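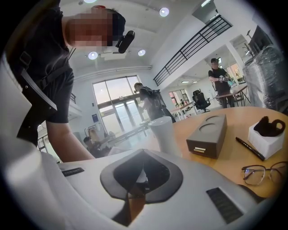 The Grerkero coffee roastery in Lulville opens its doors once a year, on a Saturday's worth of goodwill squeezed into a single September morning, and the line started forming before eight. I joined it behind a couple who had brought their own mugs, which struck me as confident. Inside, the first stop is the tasting room, all wooden tabletop and recessed ceiling lights, where the staff wear black T-shirts and lean in over whatever they are doing as if it might try to leave. You get four small cups and a card with a wheel of flavors printed on it. I wrote "coffee" in all four boxes and was told, kindly, that I could be more specific.

The tour proper goes through the green store, a cold brick shed holding 300 sacks stacked on pallets. Our guide slit one open and passed the beans along. They smell of hay and look like something you would feed a rabbit. A child asked if he could eat one, ate one, and did not ask again.

Next door is the roaster, an old Štěpánek drum machine the color of a fire engine, bought secondhand and moved here from Baltbridge in pieces. It takes 80 pounds at a time and makes a noise like gravel in a dryer. The company newsletter says putting it back together took one winter. The guide said two, and that there is still a bolt in the office drawer with no known home. We stood a little farther back after that.

Roasting, for the visitor, consists of staring through a glass porthole the size of a saucer while thirty people take turns. Then comes the crack – a sound like popcorn heard through a wall – and everyone nods as if they had been waiting for it all their lives. The beans drop into the cooling tray, a big arm sweeps them round, and the whole room smells wonderful for a minute and then slightly of burnt toast.

Packing was less of a draw. A machine fills bags, a second one seals them, and on a good day they get through roughly 2000. The man next to me timed it on his watch and seemed let down.

The shop is the only way out, naturally. I bought a bag of the third cup, which the card calls "apricot, brown sugar, black tea," plus a mug I did not need. Parking is in the field behind the feed store and costs nothing, but wear boots. The food truck had run out of everything except pickles by eleven.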